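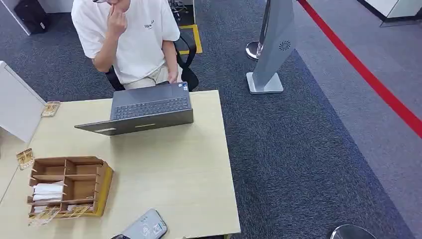
Section 4: Setting up your Vindar height-adjustable desk

Welcome back! If you have come straight from Section 3, your frame is bolted together, the top is on, and you have probably earned a glass of water. The heavy lifting is behind you. What's left is the part that makes the desk feel like yours, and we'd gently suggest you set aside 40 minutes for it, even though the steps look short on paper. People who hurry this section tend to come back to it a week later with a stiff neck.

You will need the hand control, the power cable, the two cable trays, the small bag marked F, and a tape measure. It also helps to have the chair you plan to use every day, because all of the heights below are worked out from where you sit.

Before you plug in

1. Look underneath the top and check that both leg cables are pushed all the way into the control box. You should feel a click. A cable that is nearly in will often work for a day or two and then stop, which is maddening, so give each one a little tug.

2. Clear the space above and below the desk. The Travcombe frame rises to 50 inches at its highest, and windowsills, shelves and open cabinet doors have a way of being right where the desk wants to go.

3. Plug the power cable straight into a wall outlet. Please don't use a thin extension cord.

CAUTION: Keep children and pets away from the legs whenever the desk is moving. Do not crawl under the desk with the power connected.

First reset

4. Press and hold the Down button until the desk reaches its lowest point and stops. Let go.

5. Press and hold Down again, this time until the display reads RST. The desk will sink a tiny bit farther, rise slightly, and settle. Keep your finger on the button the whole time. If you let go early, no harm is done, but you will need to start again from step 4.

6. When the display shows a height instead of letters, the reset is finished.

Note: You will need to repeat the reset after a power outage, after moving the desk to another room, or any time one side looks lower than the other.

Finding your sitting height

7. Start with the chair and leave the desk alone for now. Sit well back, with both feet flat on the floor, and raise or lower the seat until your thighs are more or less level.

8. Let your shoulders drop and bend your elbows as if you were about to type. If your chair has armrests, set them so they just meet your forearms without pushing your shoulders up.

9. Bring the desk up or down until the top is even with the underside of your elbows. Now work that way for a little while, on something ordinary like your mail, before you decide. Most of us sit up beautifully for the first minute and then slide into our usual shape, and it's the usual shape the desk has to suit.

10. Press M, then 1. The display blinks twice and your sitting height is saved.

Note: If the armrests bump the edge of the top when you pull in, lower the armrests first. Raising the desk to clear them will put your wrists at a bad angle.

Finding your standing height

11. Stand up in the shoes you'll wear, or in socks if that's how you work at home. Raise the desk until it meets your elbows in the same way as before.

12. Press M, then 2, to save it. Positions 3 and 4 are yours to use however you like. A slightly lower setting for handwriting is a nice one to have.

Start with short spells of standing and add to them as you go. There's no prize for standing all morning.

If you use a laptop

A laptop asks you to choose between a comfortable screen and a comfortable keyboard, and for an hour or so you may not notice. For longer days, lift the screen on a stand (the Camenzind riser fits our tops, and so does a stack of sturdy books) and add a separate keyboard and mouse. The top edge of the screen should sit level with your eyes or a touch below.

Leave enough slack in the charging cable for the full rise of the desk. Raise the desk to position 2, let the cable hang in a loose curve, and only then clip it into the tray with the clips from bag F.

If something isn't right

Display shows E01: the motor is warm. Leave the desk alone for 20 minutes and try again.

Display shows 488: the control box has lost its connection to one leg. Unplug the desk from the wall, reseat both leg cables, plug it back in, and repeat the reset.

Desk stops and backs up a little: it has touched something. Find the obstacle before pressing any button.

Continue to Section 5 for cleaning and care of the top.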